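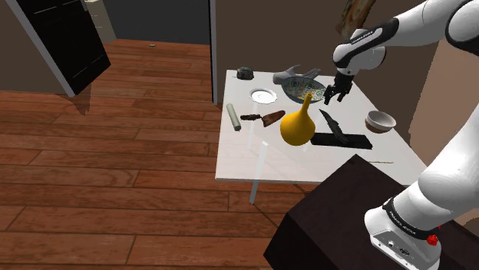 White table with household items on it

From: Fiachra Geraghty
To: Hindgate Swap & Mend list
Subject: Re: [hindgate] Glue for the blue jug?

Ita Gilmartin wrote:
> The handle came off my blue jug again. I used the quick glue from
> the drawer and it held until April. Is there something better, or
> should I give up and put pencils in it? Also, are we still on for
> the mending evening at 7?
> Ita

Ita, please don't give up on it! A jug handle is a great repair to learn on, and the fix is slow but very easy.

Quick glue goes brittle, and a handle gets tugged every single time you pour. What you want is a two-part epoxy, the slow kind that takes all night to set. First get every scrap of the old glue off. I soak the pieces in warm water, then scrape with a wooden skewer, then wipe the broken edges with rubbing alcohol and leave them alone until the next day. (I know, I know. I used to skip that part and all my cups fell apart.) 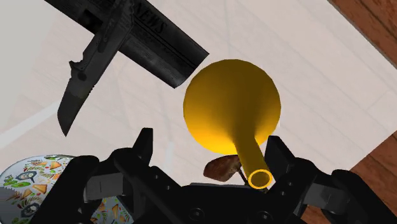 Then mix a tiny bit, less than you think, and put it on one side only. Press the handle home and wiggle it until you feel it click into its old spot – you really do feel it, and it's a lovely moment. Stand the jug in a bowl of dry rice so the handle points straight up and its own weight holds it down. Masking tape across the join helps too. Then walk away!

One warning: most epoxy isn't meant to touch food, and hot water softens it. A handle on the outside is fine for cold milk or flowers, but wash it by hand and don't lift it full.

Ultan Duggan asked me last month about chips on a rim. Different job, and I'm still learning it. I've been filling them with epoxy and a pinch of chalk dust, then sanding with 300 grit paper. My first 2 looked like chewing gum. The latest one, on a Torres soup plate, I can hardly find with my thumb, and I'm so pleased with it that I keep showing it to visitors.

And yes, 7 is right. We're in room 13, the one with the good lamps. Bring the jug and any little crumbs of china you saved, even the ones that look useless.

Fiachra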